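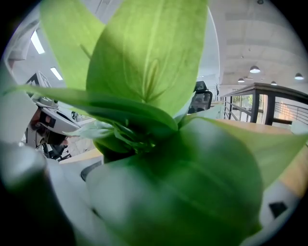

A potted plant seen from the hand-held gripper at Condasard's upstairs workroom.

Condasard Widens Hand-Taught Robot Trials to Plant Care

Condasard has added houseplants to the list of things its robots are being taught to handle, the company said in May. The new trial, named Fanunent, has recorded 3317 demonstrations so far, all of them made by people holding a gripper in one hand and doing the job themselves.

The work covers nine tasks. Among them are turning a pot toward the light, moving a plant from a table to a shelf, lifting a leaf to reach the one behind it and picking up dropped leaves from a tabletop. Each task is repeated with different plants and in different spots, so that the robot does not learn a single pot in a single place.

Manaia Pomare, who runs the trial, said leaves are a harder subject than the cups and boxes the company started with.

"A cup keeps its shape when you touch it," Pomare said. "A leaf bends, and it hides whatever is behind it. When you go in close, one leaf can fill half the view. The person holding the gripper knows where the stem is anyway. We want the robot to pick up some of that."

The gripper has two fingers and a wide-angle camera that records what the tool sees as it moves. The recordings are used to train a control program, which is then tried on a robot arm fitted with fingers of the same shape.

Fourteen people have taken part to date. New demonstrators spend their first morning on practice runs that are not kept. After that they work in short sessions, with a break before they change tasks – tired hands make for jerky recordings, Pomare said.

A second method is being tested alongside the first. In that part of the trial, run with the software firm Jatoi, an operator sits at a desk and steers the arm by remote control. Six of the nine tasks have been recorded both ways. Pomare said remote control is slower but shows the arm's own limits, such as how far it can reach around a pot without brushing the leaves.

Early tests on the arm have been mixed. It turns pots well, according to the company, but still has trouble letting go of a leaf cleanly. Recordings of that task are being redone at a slower speed.

Osard, a plant rental company that looks after greenery in offices, is supplying the plants and will host the next round at its own greenhouse. Condasard has not set a date for a finished product. It plans to share a set of the recordings with outside research groups once the greenhouse sessions are complete.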